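我为什么还在用纸写信

2026年2月17日

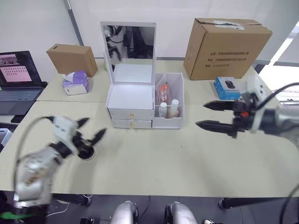
去年九月我搬到现在住的地方，收拾旧箱子的时候，找到一捆信。是我刚开始学中文的那几年，和一位笔友互相写的。我坐在地板上，一封一封地看，看到天黑了也没有开灯，后来字看不清楚了才站起来。那天晚上我决定，重新开始写信。

中文不是我的母语，所以这篇文章里如果有奇怪的句子，请大家原谅。我写中文的时候很慢，每一句都要想一想，有时候还要查词典。不过写信正好是一件允许人慢的事情。发短信的时候，对方看得见我在输入，我就紧张，一紧张就用错量词。写信没有这个问题。我可以先喝一杯茶，再回来把句子写完。

先说说我学写汉字的经过。我的第一个老师非常严格，她让我们每个字写一百遍，也就是真的写满100个格子，一个也不能少。那时候我很不喜欢她的方法，常常一边写一边在心里抱怨。我记得最难的是“我”字，最后那一撇和那一点，我总是放错地方，写出来像一个人站不稳。第二难的是“飞”，到今天我也写得不好看。朋友看了我的信说，你的“飞”好像刚刚撞到了窗户。

我的手记得的字比我的脑子多，这个现象很有意思。有一次我想写“尴尬”，怎么也想不起来是什么样子，可是拿起笔，前几笔就自己出来了。当然后面几笔是错的。用键盘打字的时候，我只需要认出这个字，可是用笔写的时候，我需要把它从什么都没有的地方造出来。这两件事的难度完全不一样。很多中国朋友也告诉我，他们现在常常提笔忘字，听到这个我心里舒服了很多。

现在说信纸。我试过不少种，最后固定用一种叫Havine的信纸，颜色有一点黄，横线很浅，写完以后几乎看不见线。它的缺点是比较薄，如果墨水太多，背面会透过来，所以我只写一面。以前我觉得只写一面是浪费，后来想，对方读起来方便，也算值得。竖写的信纸我也买过一本，想学古人的样子，结果我是左手写字，竖着从右往左写本来应该适合我，可是我的行总是歪，越写越往左边跑，到最下面的时候已经跑到旁边那一行去了。那一本现在用来写买菜的单子。

左手写字的人用钢笔会遇到一个麻烦，就是手会擦到还没有干的墨。从左往右横着写的时候，我的手正好跟在笔的后面，走过的地方一片蓝色，小手指旁边也是蓝色的，洗几次才洗得掉。我试过把纸斜过来放，也试过把手放在行的下面。第二个办法比较好，但是开始的两个星期手腕很酸。现在我已经习惯了，反而不会用别的姿势写字。

钢笔我只有两支。一支是Haslam，比较重，笔尖偏粗，写短信或者写信封的时候用。另一支是在Tirnum买的，这是一家很小的文具店，在我以前住的那条街的转角。这支笔没有什么特别的地方，店里最便宜的就是它，但是笔尖很细，写笔画多的字不会糊成一团。学汉字的外国人如果要买钢笔，我建议先买细的。我第一次用粗笔写“赢”字，写完以后只看见一个黑色的小方块，收信的人猜了很久。

Tirnum现在搬走了。我有一次专门坐车过去，想买墨水，看到门上贴着新地址，在城市的另一边。我站在门口，不知道为什么有一点难过，其实我一年也去不了几次。那里的抽屉里有很多旧明信片，按照城市分开，价钱写在背面，用铅笔写的，很轻。我喜欢看别人写过的明信片，虽然知道这样好像不太礼貌。大部分内容都很简单，天气很好，饭很好吃，我们下个星期回来。可是隔了这么多年再看，天气很好这四个字，也有一点让人感动。

关于邮票，我不是收集的人，但是贴邮票的时候会认真选。写给喜欢植物的朋友，就贴有花的。写给总是抱怨工作太忙的朋友，我会贴一张有大海的。对方有没有注意到，我从来不问。有时候柜台没有好看的邮票，工作人员问我，直接打印一张标签行不行，我说我想要邮票，对方就去后面的柜子里找。我每次都觉得不好意思，但是每次还是这样说。

我整理了一下从九月到现在的信，一共寄出去27封，收到13封。看起来回信的人差不多只有一半，可是我不觉得失望。有的朋友收到信以后，发来一条很长的语音，说了很多平时不会说的话。有一个朋友什么也没有回，但是后来我去她家吃饭，看见我的信放在冰箱上面，用磁铁压着。还有一封被退回来了，信封上盖了一个章，说地址不详。我检查了以后发现，是我把“弄”字写成了“弃”字。在上海，“弄”是小巷子的意思，写成“弃”，就变成了一个被抛弃的地址，邮递员当然找不到。

信封的格式我也学了很久。在我的国家，收信人的地址从小写到大，先写名字，然后是门牌号、街道、城市，最后是国家。中文正好反过来，从大到小，先是省和城市，最后才是人。第一次写的时候我觉得很不习惯，好像从天上慢慢往下看，先看到一个省，再看到一座城，一条路，一个门，最后门打开，里面站着那个人。现在我觉得这个顺序很好。写到名字的时候，我已经在心里走了一遍到他家的路。

还有称呼。“亲爱的”这三个字，我的老师说，在中文里用得太多会有点肉麻，可以直接写名字，后面加冒号。我的语言里，不写“亲爱的”就像是在写投诉信，所以我很难放弃。我想了一个折中的办法，给很熟的朋友写“亲爱的”，给长辈写“尊敬的”，给不太熟的人写名字加“你好”。信的最后写“此致敬礼”，我以前以为是军人才用的，后来知道大家都可以用，而且“此致”和“敬礼”要分成两行，“敬礼”要顶格写。这个规定我非常喜欢，每次写到这里，都有一种把外套扣子全部扣好的感觉。

也有朋友问我，写信到底写什么呢，发生的事情在手机上都已经说过了。开始的时候我也有这个问题。我的第一封信写了半页就停住了，看着剩下的空白，不知道怎么办。后来我发现，不用写发生的事情，可以写没有发生的事情。比如我本来想去山上，下雨了没有去，在家里听了一下午的雨。比如楼下的面包店换了一个招牌，我还没有习惯，每次走过都以为走错了路。这样的事情发短信说，对方大概只会回一个“哈哈”，可是放在信里就很合适。

我有一个笔记本，牌子叫Pusura，硬皮的，放在包里，平时想到可以写进信里的事就记一句。记的时候中文和我的母语混在一起，别人看不懂，有时候我自己也看不懂。前几天翻到一句“橘子，楼梯，老人笑了”，我想了很久，完全想不起来是什么事。是老人的橘子掉在楼梯上了吗，那他为什么笑呢。我把这句话原样写进了给一个朋友的信里，请她帮我编一个故事。她的回信还没有到。

写信也会让人等。这一点我要承认，我不是一个有耐心的人，刚寄出去的第二天就会去看信箱，明明知道不可能有回信。我住的楼里信箱在一楼，门有一点坏，要往上抬一下才打得开，声音很大。邻居现在听到这个声音就知道是我。信箱里大部分时候是广告，搬家公司的，学英语的，还有一次是学中文的广告，我看了一遍，找到一个错字，很得意地拿回家给家人看。

最长的一封回信是一位以前的同事写的，她在信的最后开玩笑说，她用电脑先写了草稿，字数统计是735个字，问我是不是应该按字数给她稿费。我看到以后反而很感动。她先打出来，再一个一个抄到纸上，这比直接写要多花一倍的时间。我自己也打草稿，但是我的草稿也是手写的，在旧的打印纸背面，错的地方画掉，再抄到Havine上。抄的时候又会抄错。如果只错一个字，我就画一条线，在旁边写上对的。如果错了三个字以上，我就重新抄一张。家里人说我这样太认真了，朋友不会介意的。我知道他们不会介意，但是我会。

有一些词我是在别人的信里学到的，课本上没有。比如一个朋友写“这两天天气不阴不阳的”，还有一个朋友写“忙得脚不沾地”。收到信以后，我把新词抄在Pusura的最后几页，下一次写信的时候想办法用进去。有时候用得不对。我写过“我家的猫忙得脚不沾地”，朋友回信说，如果是猫的话，可能真的是在跳。

下个月我想试一件事，就是给自己小时候住过的地方写一封信，收信人写“现在的住户”。我还没有想好说什么。也许问问院子里的那棵树还在不在，厨房的窗户冬天是不是还会响。用什么语言写也是一个问题，那里的人当然不懂中文，所以只能用母语写。但是我发现，我已经很久没有用母语写过一封正式的信了，拿起笔，第一句就想写“你好，冒号”。

如果有读者也想写信，可以先从明信片开始，位置小，写几句就满了，不会有压力。地址请多检查一遍，特别是“弄”字。墨水请用干得快的，左手写字的人更要注意。我今天晚上还有两封要回，一封已经放在桌上四天了，再不写，对方会以为邮局又把我的信弄丢了。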